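Flulex Work Table, White
Home / Tables / Work Tables / Flulex

The Flulex is the plainest table we make, and it's the one I keep wanting to tell people about! It's a flat, smooth, white work surface with no grooves, no printed grid and no raised lip around the edge. You can pull up to it from any side, slide things across it, wipe it down and start over. We've sold it to sewing rooms, repair benches, classrooms and one very serious stamp club, and we use them all over our own shop.
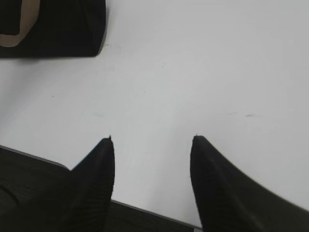 White was the color we argued over the longest. Gray hides more, and Lynch (our gray table, still available) is a fine choice if you don't want to think about cleaning. But when you work with small parts, a pale top is a joy. A tiny dark speck shows up on the left side of this one, and there are a couple of short gray smudges over to the right, all easy to spot on the off-white. If that had been a spring or a watch screw you'd want to see it just as fast. For everyday marks, use a soft damp cloth and a drop of dish soap. Please skip scouring pads and anything gritty.

Size and setup

The top ships flat with the legs in a separate box. There are 8 bolts, all the same size, and the wrench is included. Set the top face down on a blanket, start every bolt by hand, then go back and tighten them. The finished table stands 33 inches high, which suits standing work or a tall stool. If you'd rather sit in a regular chair, order the Esus legs instead - they fit the same holes.

Load limit is 200 pounds, spread across the top. Don't hang a vise off one corner.

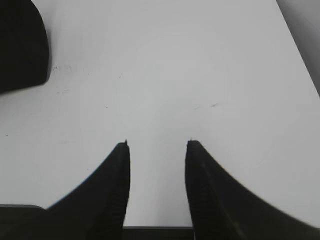
Light matters more on a white table than people expect. We like one wide lamp set high, or a window off to one side, so the top stays even and you aren't squinting into a hot spot. Dark things look especially good on it: the big black object in the upper left corner stands out clearly, with just a faint shadow on the white next to it. If you take pictures of items for sale, you may find you can leave the paper backdrop in the drawer (I have!).

Goes well with

Unia drawer unit, fits under either end
Esus legs, seated height
Lynch table, same size in gray

Good to know

Hot pans and soldering irons need a mat. Permanent marker is called that for a reason, so test any cleaner on the underside first. Replacement bolts and feet are free for as long as you own the table - just write to Karine Thibodeau at the parts desk and tell her which legs you have.

Item number 3000. Page updated July 16, 2024.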